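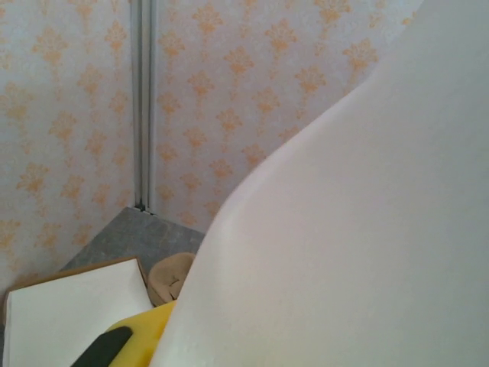 Sat 17 March

Whether machines are ready for household chores is a question I am asked more often than any other, usually by people who have seen a short video and would like to know when they may stop folding towels. My answer remains that they are ready for parts of some chores, under supervision, and that the parts are smaller than most visitors expect.

Over the winter our group in Plonville kept a log of 313 attempts at general tidying. The task was stated in one line: pick up what is lying about and put it where it belongs. Rekha Rao wrote the rules for scoring, and I am grateful to her for insisting that an item dropped and recovered should be recorded as a drop.

Rigid objects of a plain shape gave little trouble. Soft items were another matter. A cloth has no fixed outline, and the arm must decide where to take hold of something that will look different as soon as it is touched. Corners were also difficult - the wrist needs room to turn, and a wall on either side removes most of it. Nithin Suvarna spent 13 days on the approach angle alone, and the improvement, while real, was modest.

I would draw a distinction between the home and the shop floor. At the Achari packing line, which Lakshmi Menon was kind enough to show me last June, the same part arrives in the same position all day. A household offers no such courtesy. Items overlap, and the one that is wanted is frequently underneath.

Of the four chores we set out to study, I would at present trust a machine with one, namely clearing hard objects from an open floor. Laundry, dishes and bed making remain with us for now. Mafalda Marinho takes a more hopeful view of dishes, and I have invited her to set it out in a separate post.

The scoring rules are available on request.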